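Montrer le geste : pour une reconnaissance du travail de démonstration

Tribune publiée dans les cahiers de l'Institut Dultidora, rubrique « Automatisation et métiers »

Depuis plusieurs années, les programmes de robotique industrielle accordent une place croissante à l'apprentissage par démonstration. Le principe est connu de nos lecteurs : un opérateur guide le bras à la main, ou le commande à distance, et les trajectoires ainsi enregistrées servent ensuite à former une politique de commande. Les publications décrivent avec soin les architectures et les résultats. Elles consacrent en général deux lignes aux personnes qui ont produit les données. L'Institut estime que cette proportion doit être revue.

Une démonstration est un travail. Elle suppose une connaissance de la tâche, une connaissance de la machine et une attention soutenue, que la fatigue dégrade plus vite qu'on ne le croit. Lors de la campagne Braltier, conduite dans nos ateliers, 600 démonstrations de prise et de dépose ont été recueillies auprès de six opérateurs. À la relecture, les enregistrements de fin de séance présentaient davantage d'hésitations, de reprises et d'approches trop rapides. Ces défauts ont été appris par le modèle au même titre que le reste. Il a fallu écarter plusieurs séries et réorganiser le planning autour de séances de 30 minutes, séparées par une pause véritable.

Le choix entre le guidage manuel et la télécommande appelle la même rigueur. Le guidage manuel transmet directement l'effort et convient aux gestes de contact. Il place toutefois l'opérateur dans l'espace du robot, avec les obligations de sécurité qui en découlent, et sa main apparaît souvent dans les images destinées à l'apprentissage. La télécommande évite cet inconvénient, au prix d'une perte du toucher que les dispositifs à retour d'effort ne compensent qu'en partie. Le rapport interne Koster, remis en novembre, recommandait de retenir une seule modalité pour tout un programme. Nous ne partageons pas cette conclusion. La modalité devrait être fixée tâche par tâche, après un essai comparatif auquel participent ceux qui feront les démonstrations.

La question de la diversité des gestes est plus délicate. Deux opérateurs expérimentés ne saisissent pas une pièce longue de la même manière : l'un la prend par le milieu, l'autre la dégage d'abord par une extrémité. La tentation est grande d'imposer un geste unique afin d'obtenir des données homogènes. Le protocole Daneshvar, en vigueur dans deux de nos laboratoires, a procédé ainsi pendant sa première phase. Le robot formé sur ces données se comportait correctement tant que les pièces étaient espacées, et perdait ses moyens dès que deux d'entre elles se touchaient. La variété des pratiques contient une information que l'uniformisation supprime, et il appartient aux responsables de projet de la conserver, en la documentant.

Il faut aussi parler du poste de travail. Le bac de prise en est l'élément le plus ordinaire et l'un des moins étudiés. Ses parois contraignent l'approche de la pince, son fond métallique renvoie la lumière, ses angles retiennent les pièces que l'on évite volontiers lorsque la cadence presse.
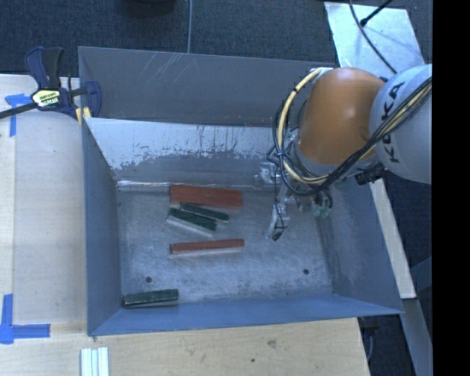

Dernière modification de cette page : 30 juin 2019

Avec cinq barres rouges et vertes dans un bac de tôle, le problème peut sembler élémentaire. Une barre verte repose pourtant dans un angle, au pied de la paroi, et deux autres sont placées côte à côte. Chacune de ces situations demande une approche distincte, que l'opérateur doit avoir le temps de chercher. Un protocole qui rémunère ou évalue au nombre de prises l'incitera à commencer par les pièces faciles et à remettre le bac en ordre avant d'en venir aux autres. Le jeu de données en portera la trace.

L'Institut formule en conséquence trois demandes à l'intention des établissements partenaires. La première est que toute publication fondée sur des démonstrations humaines précise le nombre d'opérateurs, leur formation et la durée des séances. La deuxième concerne le statut de cette activité, qui doit figurer dans les fiches de poste et ouvrir droit à une formation préalable. La troisième porte sur le droit de regard : un opérateur doit pouvoir revoir ses enregistrements et demander le retrait de ceux qu'il juge mauvais, avant leur versement dans la base commune.

On nous objectera le coût de ces mesures. Il est réel, et les équipes de petite taille le supporteront difficilement sans soutien. Nous proposons que les appels à projets prévoient une ligne budgétaire propre à la démonstration, distincte de l'achat de matériel. Les établissements qui souhaitent s'associer à cette position peuvent adresser leurs observations au secrétariat scientifique de l'Institut.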